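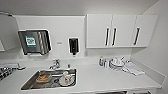 4.2 Collecting demonstrations in shared kitchens

We wanted our policy to learn from kitchens as people really leave them, so we asked the staff at our Sondley site to go on using theirs just as they always had, and we are very grateful for their patience over what became a rather long November. Each episode begins with dishes left in the sink and ends when the operator judges that the counter is in good order. We gathered 2,000 episodes in all, split between the Sondley and Kasside sites, and Babatunde Igwe kindly read through the operators' notes for every one of them (a bigger job than any of us had guessed when we asked him!).
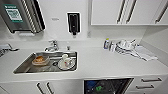 Figure 3. Sink and counter at the Sondley site, with the dishwasher open.

The head view turned out to matter a good deal more than we had expected. In our early trials we trained on wrist views alone, and the policy would often reach for a mug before it had any idea what the mug was resting on, which made for some nervous afternoons in the lab. Adding the head view gave the Vedora planner a wider look at the sink before each reach, and on the 50 held-out episodes it picked a sensible first object far more often. We held back 24 of these from the Kasside site, so that the two kitchens could be compared fairly, and we report the results for each one separately in Section 5.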